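The Sleeve

Sarkar ate the sleeve at ten past four, and I have never loved a machine more.

I should back up. Sarkar was our folding robot, two arms on a post with a table in front, and it lived on the ground floor of the Hiltness building next to the loading door. Gitamach had hired me in August to teach it laundry. Me! Eleven years pressing shirts in my aunt's shop, and now I had a badge with HORTENSIA SALINAS on it and a locker with a working lock.

By spring it could do towels, and it could do pillowcases so square you wanted to frame them. T-shirts it did well enough that Arif Marikar, who ran the floor and worried for a living, had invited the people from Pinance to come and see. They were the ones paying for everything.

"Nothing fancy," he told us. "Ten shirts, then coffee."

Seven shirts went beautifully. On the eighth, Sarkar took hold of a sleeve with its left hand, folded it across, laid it down, and didn't let go. The arm pulled back for the next move and the sleeve went with it. The right hand did exactly what it had been taught to do, which was smooth the shirt flat, so now one hand was smoothing and the other was leaving, and the shirt stretched between them like taffy. Then the left wrist started to turn. It wound that sleeve up, around and around, until there was a rope of cotton running straight into the knuckles of the gripper, and one of the visitors reached over the table to help.

He meant well. I'd have done the same at home. Ravinder Dhillon got to the red button before the man's cuff got to the fingers, and both arms stopped dead with a clunk I felt in my shoes.

"Please step back, sir," said Ravinder, very politely, still leaning on the button with his whole forearm.

So there was coffee sooner than planned.

I couldn't wait for them to leave. I know how that sounds! Arif was gray in the face, and I was hopping from foot to foot like a kid outside a candy store, dying to get at that shirt. I'd spent my life getting cloth out of things. Zippers, rollers, the belt of the old steam press. Cloth keeps a record, if you take it out slowly enough.

We locked off the power and tagged it. Ravinder let the air out of the left gripper and I unwound the sleeve by hand, one turn at a time, with Gayan Bhattacharjee holding a flashlight and writing down whatever I said. The pinch mark was deep and clean. It hadn't slipped even once. Wherever those fingers were supposed to have opened, they had stayed shut.

"So the gripper jammed," Arif said.

Ravinder opened and closed it for him. Open, shut, open, shut, sweet as anything.

"So the sensor's bad."

Ravinder tested the sensor. The sensor was fine. Arif sat down on an upturned crate.

Gayan had the log up by then. He's a quiet man, but he made a little noise in his throat and turned the screen toward us. The robot had never sent the command to open. It had folded the sleeve, it had come to the part where you let go, and it had decided to hang on. It wasn't broken at all. It was doing what somebody had shown it.

Well, I knew who'd shown it. There were two of us who did the teaching, me and Tahsin Mridha, and we did it by hand, working a pair of grippers over real clothes on a real bed, since that's how people fold when there isn't a table. You squeeze, the fingers close. You ease off, they open. Everything you do gets written down for the robot to copy, the good habits and the bad ones both. We had 3000 of those folds by then, and I was proud of every one.

"Pull them up," I said. "All the shirts. I want to look at hands."

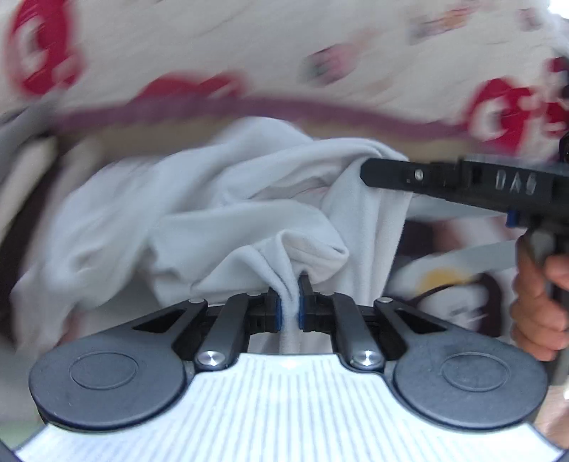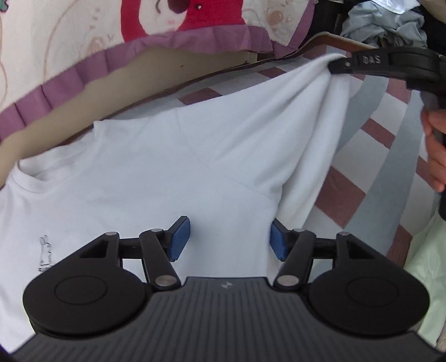

We watched until the vending machine was the only thing lit in the hallway. Tahsin came in with her hair still wet from the pool and dragged a chair over. She's fast, Tahsin, she folds like she's dealing cards, and I watched her sessions with real envy. Grab, cross, drop, next. You could see daylight between her fingers every time she let go.

Then we got to mine.

"Hortensia," said Gayan. "Do that one again."

He ran it back. I pinched a sleeve, carried it over, set it down, and kept hold. I gave it a tiny twist and a tug, to seat it. Then I let go.

"What is that?" Arif asked.

I started laughing, and it took me a minute to stop. It was my aunt! It was her tuck, the one she made me do on every shirt for eleven years so the sleeve wouldn't creep out in the bag. Hold, twist, tug, release. I didn't know I still did it. I certainly hadn't said, okay, everybody, now I'm going to do my aunt's tuck.

Gayan counted. It was in 76 of the folds, all of them mine, nearly all from my first weeks. On heavy cotton Sarkar managed it fine, because the cloth pushed back and it could tell when the tuck was done. The eighth shirt was thin and old and soft as a handkerchief. Nothing pushed back, so it kept twisting, waiting for a feeling that never came.

I thought that was the most wonderful thing I'd ever heard. Arif thought it was a safety report, and he was right too, so we wrote one together. He typed and I talked. It's dated March 26, 2026, and it asks for a limit on how far a wrist may turn with the fingers closed, a second stop button on the visitors' side, and a yellow line on the floor 40 inches out that guests stay behind, however helpful they feel. Ravinder painted the line himself the next morning and got some on his good boots.

They wanted to throw my 76 out. I fought for them. We settled on taking them out until I'd made 200 new ones on thin shirts, tuck and all, slow enough that the letting go was plain. Tahsin learned it too. She's terrible at it. She goes at it like she's starting a lawn mower.

The Pinance people came back. Ten shirts, and everybody behind the line. On the fourth one, a thin gray thing with a stretched neck, Sarkar carried the left sleeve over, set it down, and held it. I heard Arif quit breathing. The wrist turned a hair, gave a little tug, and opened.

I called my aunt from the parking lot. She wanted to know if it did collars.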